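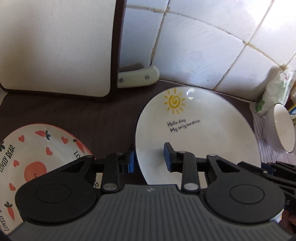

Jirico Hand-Held Gripper, Pair
Sold by Lerkurwood

Jirico is a pair of hand-held grippers for recording manipulation examples in ordinary rooms. The operator holds one in each hand and does the job: setting out plates, moving bowls, putting things back. Each gripper has its own camera, so every example is stored as two video streams with the jaw opening logged alongside.

Each gripper has two fingers with blue pads that close toward each other. The pads are sold as a wear part and can be changed with the supplied driver. The linkage is the same on the left and right units, so spare parts fit either one.

In the box
2 grippers
2 charging cables
1 set of spare pads
1 driver
Calibration card

Recording a kitchen set

Most of our customers start with tableware. Plates, shallow dishes and ribbed bowls make a good first set because the rims are thin and each shape needs a different approach. Leave the rest of the kitchen as it is. Bottles, pots, a cutting board against the wall and a patterned cloth under the dishes all belong in the training data if the policy is meant to run in homes.

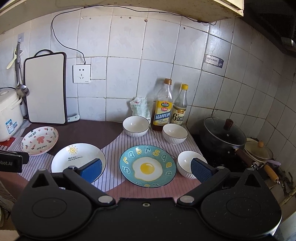
Change the layout between takes. Move the bowls, swap the plates, turn a dish so its print faces another way. If every take begins from the same layout, the model tends to learn the layout. We suggest keeping takes under a minute and starting each one with the jaws open.

Takes are exported with the Destine desktop program, included with every pair. It lines up the two streams, marks takes with dropped frames and writes one folder per take. Text labels can be added before or after export.

Specifications
Weight: 145 g per finger assembly
Battery: over 44 minutes of continuous recording
Control: manual trigger, no motor
Storage: removable card in each gripper

Options
The Acheampong carry case holds one pair with cables and spare pads. It is sold separately and ships from October.

Care
Wipe the pads with a damp cloth after working with food or oil. Do not put any part under running water. Run the calibration card again after changing pads.

Page updated 2026-08-27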